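Mandwood Community Hall
Progress report to the Bangera Fund, March 2020
Prepared by Sharada Krishnan

Small grants: storage and sorting

You gave us money to find out what we own. We are now in a position to say that we own cables.

The back cupboard was emptied in the first week and the shelving from Vostico went up in the second, after one return trip for the brackets that should have been in the box. All 11 shelves are in place and level, or level with each other. Chairs, sports gear and kitchen spares are sorted, labeled and back in use. The kitchen spares included 14 lids and no pans.

The electrical drawers have been slower. Tariq Kakakhel budgeted one evening for them and is now on his fourth. Leads that were put away separately years ago have since formed attachments, and each knot has to be worked loose on the table before anyone can say what plugs into what. 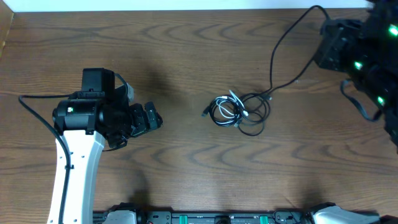

Black and white cables, still to be untangled.

So far 139 items have been entered on the inventory sheet. Anything with a damaged plug goes straight to recycling – no second opinions, a rule we adopted after the second evening produced several.

Spending is on track. The shelving came in slightly under the quote, and we would like to put the difference toward about 30 Belto cable ties and a proper set of drawer dividers, if you have no objection.

Still to do: finish the drawers, test the extension leads, and print the shelf plan for the cupboard door. We expect to send the final inventory in August.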